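The Stockdale box: packing away the chemistry bits

October 23, 2025

Here's the small chemistry set in a little gallery, with my usual rambling in between. If you only want to look at the pictures, scroll away, I won't be offended! If you're after the details on the storage box, the rack and how I like to put everything away, they're all in the text somewhere, though I can't promise any sort of order.

The set itself is a mixture. There was never a plan. It began as a couple of pieces of porcelain and a bottle from the Lastbridge sale (which I'd gone to for lampshades, and came home with no lampshades), and it grew from there in the way these things do. What it lacked for ages was a proper home. It lived in a biscuit tin, then in two biscuit tins, and then in a shoebox with a tea towel in it, and every time I wanted one thing I had to take out everything else. The white storage box has changed all that. Plain plastic, clip latches on the ends, blue lid. I do love the blue with the white, and I love the pair of them even more against the dark marble and the pink leopard print. Yes, the leopard print is staying. I've had that conversation with more people than I'd like.
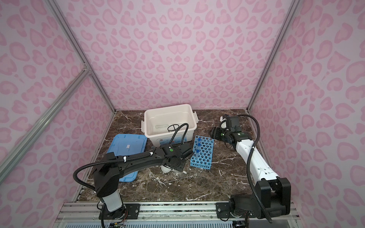

The wire holder is the awkward one of the lot, so it goes in before anything else. It's a round open thing, all air and thin black wire, and if you leave it until last it perches on top of the glass and the lid won't sit down. Put it on the floor of the box first and you can use the space inside and beside it. I tuck glass tubes along next to it, lying down. I used to stand them up in the holder, thinking I was being terribly clever, and then I'd pick the box up and hear them all go over.

Someone asked whether I line the box. I did try it with a bit of felt and didn't get on with it. Felt sheds, and I was forever picking fluff out of the bottle neck. A folded sheet of kitchen roll does the job and can go in the bin afterwards. I've also tried that bubbly drawer liner from the Kemance shop, and it was fine, but it smelt of tyres for weeks and everything I put in there came out smelling of tyres too.

On labels: I leave the printed one on the front of the box. I know lots of you soak yours off (there was a whole thread about white vinegar in the summer), but I like a box that tells me which way round it goes. Front label towards me, latches left and right, and then I'm not turning it round and round looking for the clip. The lid has its own white strips as well.
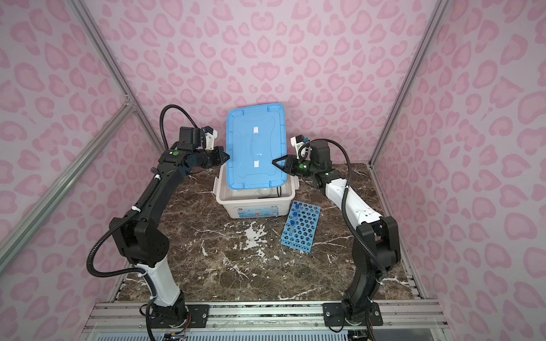 Lids are a sore subject in this house. I've cracked 2 of them, both by pressing one corner down and hoping the rest would follow. You want both ends level, lowered together, and then the clips. The handle in the middle is lovely for carrying an empty lid about, but I don't use it for putting the lid on, as it makes you tip the thing without noticing. Hold it by the edges. Before it goes on at all, have a look inside for anything sticking up above the rim, especially the wire holder if it's been popped back at a jaunty angle.

I was asked what I paid for mine, and the honest answer is that I don't remember, because it was in with a Fesura order that also had curtain hooks and a washing-up brush in it. There were 62 things on that invoice once you counted every single hook. The box was one line near the bottom, and it's the only thing off the list I'd buy again. The brush lost its bristles before the week was out.

Now, the rack. I'm very fond of the rack! It's blue plastic with a grid of round holes, and it has a second layer underneath with smaller holes, so the bottoms of the tubes have somewhere to sit and don't lean about like people waiting for a bus. I've seen wire ones, and they look very smart in photographs, but they scratch the marble and I find them rattly. Plastic is quiet. It also goes in the washing-up bowl with no fuss, though you do have to shake it hard afterwards or it drips on your feet all the way across the room.

It doesn't fit in the box, before anyone writes in. Well, it fits in the box if nothing else does. I keep it on the shelf with the tubes standing in it and think of it as a separate item. At Stockdale, where we get the set out for the Saturday group, it travels in a carrier bag with a jumper round it.

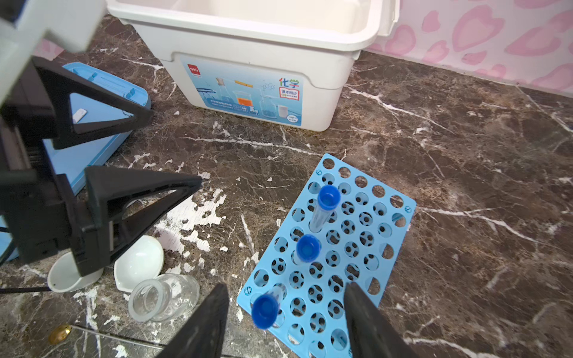
I like to fill the left-hand columns first and work across, purely from habit, and I like the blue caps done up before a tube goes anywhere near the shelf. An uncapped tube collects dust at a rate you wouldn't believe. If you've got small children helping, give them the caps to do. It keeps them busy for ages, and they're a good deal more careful about it than the grown-ups are. The record at Stockdale is 17 caps done up by one little girl in a bobble hat, who then wanted to undo them all and start over. We let her.

Porcelain next. The evaporating dish is my favourite of all of it, even though it does very little except sit there looking nice. It's white and wide and has that cool heavy feel you get from an old saucer. I wash it by hand and dry it straight away with an old cotton pillowcase, because tea towels leave bits. The smaller white pot gets the same treatment. When they go away for the winter I put the small one inside the big one with a scrap of cloth between them, and the pair go into the box on the opposite side from the wire holder.

Glass bottles with a ground mouth want a little more thought. Don't store them with the stopper pushed in tight, or you'll be there in December with warm water and bad language. I keep the stopper in an envelope, and the envelope in the drawer, and a note in the box saying which drawer. I have ignored my own note at least twice and gone hunting through the airing cupboard.

For powders, have a damp cloth handy before you open anything. I say this as someone who once got bicarb into the hinge of a pair of reading glasses. On a dark marble top every speck shows, which I've come to think is a good thing, as you know exactly where to wipe. Blot it first and then wipe towards yourself, and go along the veins with a dry bit of cloth to finish, or you get a cloudy patch that you only notice when the sun comes round.

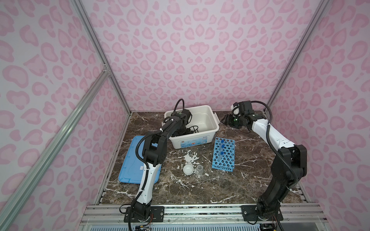 Small white bowl and glass jar in the middle, three blue caps in the rack, and a white splatter on the marble.

I'm hoping to have another batch of pictures up in December, with the Lastbridge bottles if I can get them clean enough to be looked at. One of them has a brown ring in the bottom that has so far survived rice, salt, denture tablets and a good talking-to. If you've a trick for that, the comments are open for 3 weeks, and after that you'll have to catch me at Stockdale on a Saturday morning, by the tea urn.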